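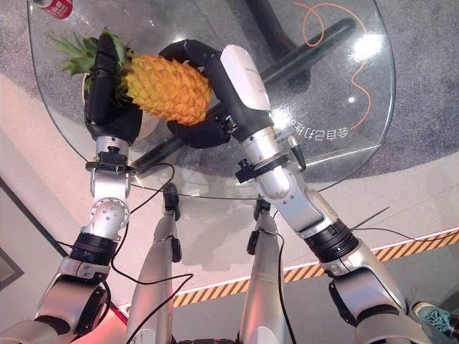
Fresh pineapple intake rules change at Stetlow depot

November 1, 2020

The Stetlow produce depot will grade incoming pineapples by shell color and internal sugar reading beginning in January, replacing the size-only grading it has used until now. The change applies to all fruit received for the Nosport and Drarkon store routes. Canned and pre-cut product is not affected.

Under the current procedure, cartons are sorted by fruit count and sent out in the order received. A review of last season's receipts covered 1814 cartons. Of these, 767 contained fruit at two or more stages of shell color, which meant that a single carton could hold fruit ready for sale next to fruit that was already past its best. Stores were left to sort the cartons themselves on arrival.

Pineapples do not gain sugar after harvest. The shell may continue to turn from green to yellow in storage, but the flesh does not become sweeter. For this reason the new procedure treats shell color as a guide to remaining shelf life and uses a separate juice test for sweetness.

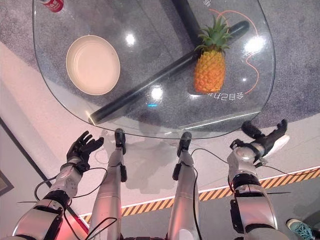

Receiving staff will pull eight fruit from each delivery for testing. A sample of juice is taken from the middle of each fruit and read on a handheld refractometer. Deliveries with an average reading below the contract minimum will be held and reported to the supplier the same day. Tested fruit is not returned to stock.

"The reading takes less time than the paperwork," said Vija Bite, who supervises receiving at the depot. "Most of the work is in pulling fruit from different layers of the pallet so the sample means something." 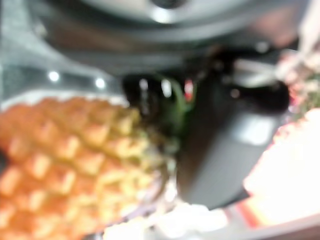 Shell color will be recorded on a printed scale running from full green to full orange. Graders are to start at the base, where color normally develops first, and work toward the crown. A fruit may be warm orange over much of the shell and still be paler yellow or greenish cream where it narrows toward the leaves, as on the pineapple shown, so a grade based on one end alone is not accepted. Crown leaves should be green and firm. Brown or loose leaves are noted separately and do not change the color grade.

Storage conditions also change. Fruit graded in the upper half of the scale will ship first and will not be held for more than two nights. Greener fruit will be kept in the Mạch room, which has been reset for the purpose. Fruit held too cold can develop brown flesh near the core, and the damage often does not show until it is cut.
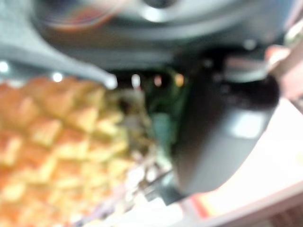

Produce Quality Department, Stetlow

Training on the color scale and the refractometer is open to all receiving and store produce staff. Each session is limited to 40 places. Beatriz Rocha is taking names for the depot, and Elikem Ackah for the stores. Staff who already hold the citrus testing certificate need only attend the color grading portion.

Suppliers have been sent the revised receiving sheet. Questions about held deliveries should go to Amerley Mensah.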